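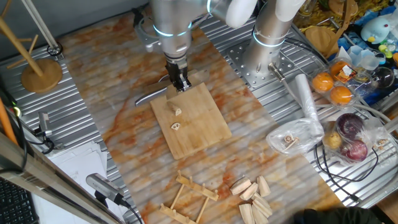

Photo: Xiuying Zeng

Making room in a crowded mix

Several of you wrote in after the July listening night to ask why a song that sounds so big while you're building it can turn to mush the minute you play it in the car. I've been there more times than I'd like to admit, and I still get there with my own songs, so let me share what has been helping me lately — with thanks to Reynaldo Castillo, who sat with me through most of a Saturday and was very patient about my organ parts.

The song we had open is called Sovent, and it's a slow one. It had a piano, two guitars, that organ, a vocal, and a pad I had forgotten was even playing. Every one of them sounded lovely on its own, and that was the trouble, really, as I had spent weeks listening to them one at a time with the solo button down. Reynaldo made me promise to leave that button alone for the whole afternoon. (I cheated once.)

We started by pulling every fader down and bringing the vocal up first, then the piano, then whatever seemed to be missing. The pad never did get back in. Then we took a gentle dip out of the piano at about 700 Hz, right where the vocal was feeling boxed in, and I couldn't believe how much closer the singer seemed to get. It was only 2 dB! I would have guessed twice that at least.
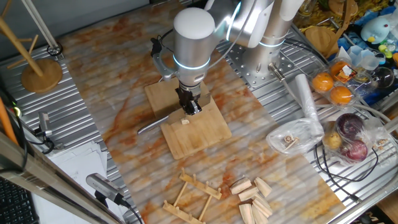 Panning came next, and I'll confess I used to leave nearly everything in the middle and then wonder why nothing stood out. These days I try to picture the song as a tabletop before I touch a knob. On the marble one in the photo, the small wooden cube is near the center of the cutting board, where your lead vocal would go, and the flat rack with the short pegs has its own patch of table lower down. The knife only peeks out from under the left edge of the board, and I like a shaker or a quiet second guitar to sit that way, mostly tucked under something bigger. So in Sovent one guitar went left, the organ went a little to the right, and the piano stayed fairly wide with the low notes kept out of the vocal's way.

Do check it all in mono before you go to bed, and then again in the morning with fresh ears and a cup of something. My organ vanished completely the first time, and I had to bring it back toward the middle. If you have a mix that's giving you grief, bring it along to the next Skendthorpe evening, bounced down to one file if you can, and we'll put it up on the big speakers.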